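Reimbursement for a canceled evening course at Senanska
Posted in: Adult Learning / Fees and Enrollment

I enrolled in the evening bookkeeping course at the Senanska learning center in May and paid the full fee of 600 at registration. After 2 sessions the instructor withdrew, and the center informed all participants by letter that the course would not continue. The letter offered a credit toward a later course. It did not mention a refund. I would prefer the money, as I am moving to Drokholm and will not be able to attend in the future. Am I obliged to accept the credit? I would also like to know whether the cost of the workbook can be recovered.
Pastness

The terms printed on the back of the enrollment form should be consulted first. At most centers of this type, a credit is offered as the standard remedy, and a refund is paid only to participants who request one in writing within the stated period. Your request should include your enrollment number, the date of payment and a short statement that you decline the credit. Please keep a copy.

With regard to the amount, the center may deduct the sessions already held. In a similar case at the same center, I paid 600 and received 507 after the deduction. The transfer took up to 2 months to arrive. Workbooks were not refunded where they had been written in.
Cor Willems

They gave me the credit and I used it for the spring drawing course. It was satisfactory. You could ask at the front desk, which is open until 7 p.m.
Karamanlidis

The previous reply is correct as to the front desk, but staff there are not authorized to approve payments. Requests are handled by the enrollment office in Room 235. If the form you signed contains no clause on cancellation by the center, please state this in your letter – it will generally strengthen your position. Should no reply be received, a second letter may be sent with a copy of the first attached.
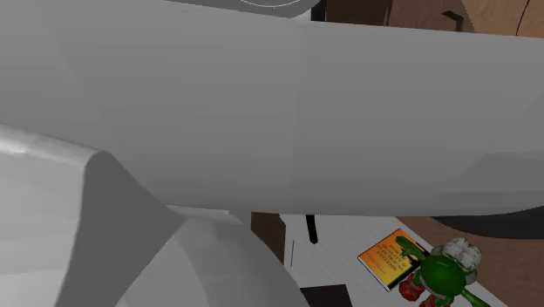
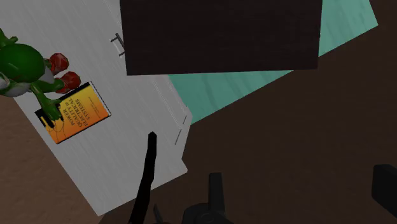 Reply by Rafail Michailidis
Member, Fees and Enrollment section

I would add one point concerning your move. Refunds are normally returned to the account from which the fee was paid. If you intend to close that account, please provide the new account details in the same letter, together with your forwarding address in Drokholm. A change of details submitted later is treated as a new request and will be placed at the end of the line.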